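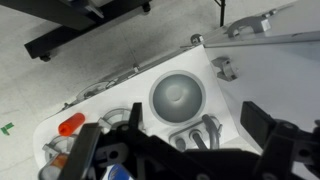 I have spent far too much of February thinking about a play kitchen, so bear with me. It took 14 screws and one very long evening to put together, and I'm smitten.

Dishes so far go wherever there's room, and I kind of love that — it feels like a real kitchen at six o'clock.
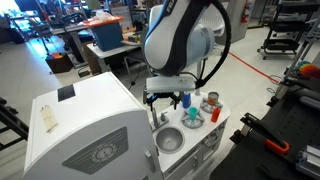
Teal cup on the front burner, can on the one behind. Soup night!

Hanyu Xia asked me if the sink was worth having when no water comes out of it. Oh, absolutely. Give any kid a basin and a faucet and the washing up goes on forever (I wish mine did at home). 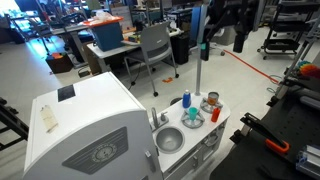
Storage is where I keep changing my mind. I wanted everything tucked away in the cabinets, but the blue bottle with the white cap looks so sweet standing at the back of the counter that I may leave it out for good. The small stuff could go in a basket, if I ever find one I like.

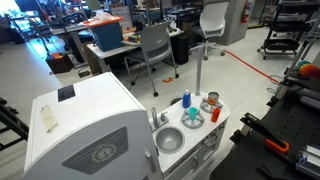
The dial on the tall cabinet is my favorite part. Clock or oven timer, you decide.

Next up — curtains, maybe? Send me your ideas, I read them all.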